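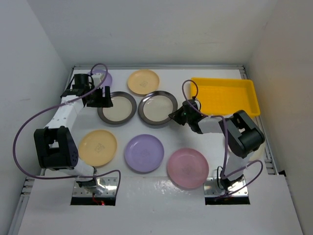
Nindstead Plates: read this first

Hi! I put this dataset together over the spring, mostly in the evenings, and I kept getting the same handful of questions by email, so I've finally written them all up in one place. The task is clearing plates with two arms: get every plate off the table and into the yellow tray. I drove the arms by remote control for every episode, sitting behind them with a leader arm in each hand.

What you get

200 episodes in one folder, plus a second folder called "practice" with 14 more from when I was still learning (please don't train on those unless you like watching a gripper chase a plate into the wall). Each episode has the fixed camera video, joint positions and gripper opening for both arms, and a short text instruction. Episodes run up to 40 seconds. If I hadn't finished by then I stopped and started over.

The plates

They come in lavender, pale yellow and dusty pink, plus the cream ones with dark gray rims. The gray-rimmed ones are my favorites to look at and my least favorite to pick up! I shuffle the layout before each episode by hand, so don't expect anything truly random. I know I tend to leave plates nearly touching, and I sometimes let one hang a little over the front edge. I kept those layouts in.

How I drove it

The tray lives in the back right corner, so the right arm does all the dropping off. Plates on the far left get picked up by the left arm, set down near the middle, and picked up again by the right. I tried passing them in the air for a while and gave up, and those attempts are all in practice. Pick a plate up by the rim, lift, then move. Sliding is allowed, but only to pull apart two plates that are too close to grab.

Known problems

The time stamps on the left arm lag the video by 2 frames in the May recordings. There's a script called shift_left.py in the tools folder that fixes it. The purple cables swing through the camera view quite a bit, and the left gripper often covers whatever is in the back left corner, so don't count on seeing every plate in the first frame.

Thanks and terms

The file layout follows the Heinonen format, so the Waltville loader should read it without changes. Use it for whatever you want, just mention Nindstead Plates somewhere. Bug reports go in the issue tracker, and please include the episode number!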